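Washing printed cotton before cutting – do you still bother?
Forum: Sewing and Fabric > General

millbrook_sews
I have 26 yards of quilting cotton to get through before May is over, and I'm trying to decide if I should prewash it. I always used to. Then I took a class at Rankin where the teacher told us to skip it and wash the finished item instead. Her view was that modern cotton is stable enough, and the sizing makes it easier to cut straight. Most of mine is for tablecloths and pillow covers. A few pieces are darker solids. What do people here do?

threadbare53
Always prewash. I made curtains from unwashed cotton for my sister's kitchen and they came up 3 inches short after the first laundering. They were lined too, and the lining didn't shrink, so it hung out below the front. I had to take all of them apart.

Odell K
Depends what it is. Quilts, no. I like the crinkle you get when the top and the batting shrink together. Clothes, yes, every time. Tablecloths I would wash, as they'll be going in hot water for years.

patchwork_lou
I haven't prewashed in a long time and nothing bad has happened. I use cold water and hang things to dry. I think a lot of shrinkage stories are really dryer stories.

threadbare53
Mine were washed cold. They did go in the dryer, low heat.

patchwork_lou
Then I would look at the dryer first. Low on my machine is still hot enough to take the elastic out of socks.

Dinesh Tiwari
I ran the cutting room at a small curtain workshop for a while. We measured a test square out of every bolt. Cut it, mark it, wash it the way the customer will, iron it, measure again. Plain weave cotton usually lost more in length than in width. Loose weaves were worse. If you have 26 yards of several different fabrics, one square from each will tell you more than any of us can. It takes an evening.

millbrook_sews
That makes sense. How big a square?

Dinesh Tiwari
Bigger is better because small errors matter less. I'd go 12 inches if you can spare it. Mark inside the edges with a laundry pen, and don't measure to the raw edge since it will fray.

gracie_h
Nobody has mentioned dye yet. The darker solids are what would worry me. I had a red Surside cotton that ran through two washes and turned a white border pink. Wet a corner and press it on a paper towel before you put it near anything light.

Odell K
Agree on the red. Navy too. I've used color catcher sheets and they help, but I wouldn't trust them with a whole quilt.

patchwork_lou
My Surside reds were fine, for what it's worth. Could be a different batch.

gracie_h
Could be. I'm not saying never buy it, just test.

jonas.w
Question from the ironing side. If you prewash, do you starch afterward? I find washed cotton shifts around under the ruler and my strips come out with a bend in them.

threadbare53
Yes. Spray starch, let it sit a minute, then press. I also zigzag the cut ends before washing or you lose nearly an inch to fraying and tangles.

millbrook_sews
Update. I did the test squares. Two of the prints lost 3/8 inch in length over 12, one lost almost nothing, and the solids were in between. No color on the paper towel except a little from the dark green. I'm going to wash everything for the tablecloths and leave the pillow cover fabric alone. First of the washed lot is on the table now and I'm deciding if the lavender is too sweet next to the leaf print.
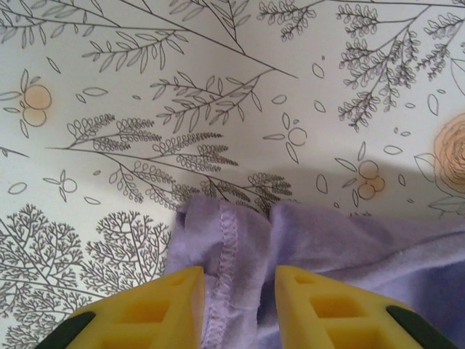 Lavender on the gray and peach leaf print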